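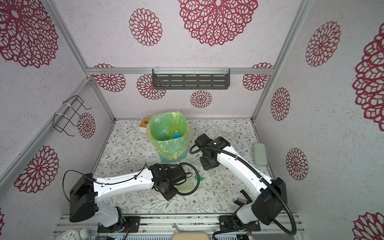
Leonardo Guerra wrote in to say his bags always slide down into the can by the second day, and then everything sticks to the bottom and he has to hose it out. Same here for years. So, small trash cans. Quick page, dinner's on.

Fold the rim over. Really over, a good hand's width, all the way round. Most people do a skimpy little lip and that's why it slips. If there's too much bag left, twist the extra at one side and tuck it under the fold. Rubber band if it still wanders. I keep the fat ones off broccoli.

Bag size. Don't trust the can's label. Measure round the top with a string, halve it, that's the smallest flat width you can get away with. Mine came out at 19 inches, and I'd been buying ones way too small. Now I get the thin Fatuvon rolls, 200 to a box, lasts forever. Kurix ones are thicker but the smell, no thanks.

Opening the things. Thin bags cling. Damp fingertips, rub the edge, or roll it between your palms till it gives. Then one big swoosh thru the air to fill it.

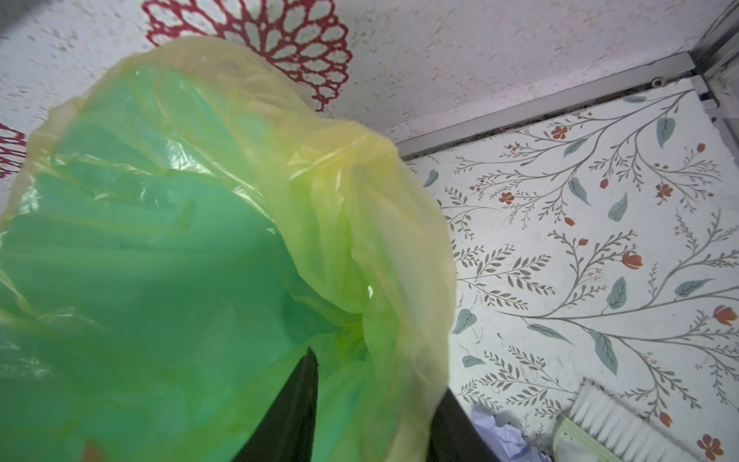

Once it's got air in it, push your fist down inside and get the corners to the bottom before you fold anything over. Skip that and you've got a bubble under the bag and half the room you paid for. Still puffing up? Run a drinking straw down the outside between bag and can, let the air out, pull the straw.

Spares go in the bottom of the can, under the liner. Four or five, flat. Pull one out, next one's right there. Change them when you change the sponge, if you're the kind who forgets.

Paper scraps. Craft table, gift wrap, kids with scissors. Crumple the big bits first, they're easier to grab than flat ones. Hands for those, dustpan for the crumbs. On a mat, work toward the middle, then lift the edges and shake what's left into a heap. Tap the pan on the inside of the can, not the rim, or the bag drops in and your back to square one.

Dustpan with teeth on the edge? Good for combing fluff off the brush. Do it over the can.
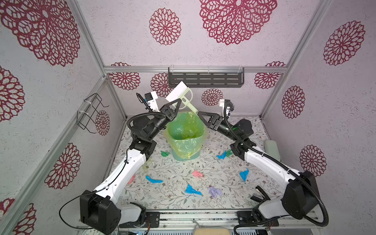

Do I need to use a new bag if it's only had paper in it?
Tip the paper into the recycling and put the same bag back. I get weeks out of one. Anything sticky or wet, it goes.

Washing the can: squirt of dish soap, warm water, old sponge, ten minutes. Dry it upside down, propped on something so air gets under. Baking soda in the bottom, 12 teaspoons was way too much, two is plenty. The Tedesco tablets work too but they cost more then the can did.

Next time, sink strainers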